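Coralie Halliday
1/ I have been trying to grow tomatoes on a north-facing balcony in Grurkden for five summers. A thread for people considering the same mistake.

2/ Year one I bought a variety called Belta from a stall. The woman said it "likes a bit of shade." So do I. We both spent July lying down.

3/ The plant got to my shoulder and made one tomato. I showed it to visitors. Then a blackbird had it, on a Monday, while I was looking for my phone to take its portrait.

4/ Year two: fertilizer. The bottle said one capful a week. I reasoned that a plant with half the light needed twice the food. I'd like to apologize to that plant and to the downstairs neighbor's awning.

5/ Year three I joined an online group for shade growers. 800 members, and 44 of them have opinions about Epsom salts at any hour of the day. I muted it in March and unmuted it in April – I missed the fighting.

6/ The group did give me Nazmiye Gündoğdu, who has grown tomatoes in a stairwell. Her advice, in full: "Small fruit. Big pot. Stop touching it."

7/ So, cherry tomatoes. A small one needs less sun to ripen than one of those ribbed monsters from the seed catalogs, and if it fails you've lost a mouthful instead of a sandwich.

8/ The big pot was harder. I live on the fourth floor and wet compost weighs what a calf weighs. I carried it up in grocery bags over three evenings and told the man from the second floor it was flour.
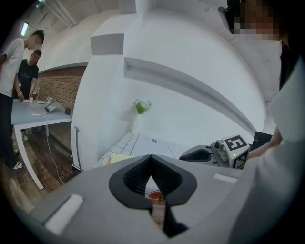 9/ Small, round and orange-red is all I ask of a fruit now. I used to have standards. I used to say "heirloom" out loud in shops.

10/ Stop touching it: I'm still working on this. I check it before coffee, after coffee, and when I take the trash out, and the trash is not even on that side of the building.

11/ Pinching out the side shoots is allowed, apparently. Nazmiye does hers on Sundays. I do mine whenever I've had an email from work, so the plant is now basically a stick.

12/ Last year's total was almost 100, if you include the green ones I took indoors in October and put in a drawer with a banana. Half of those turned. The banana turned faster.

13/ Several people have asked which seed. It's Noiphan, the little early one. Start it indoors, plant it deep, and don't let your mother water it.

14/ Somebody has already replied "Epsom salts." Good evening, Gareth.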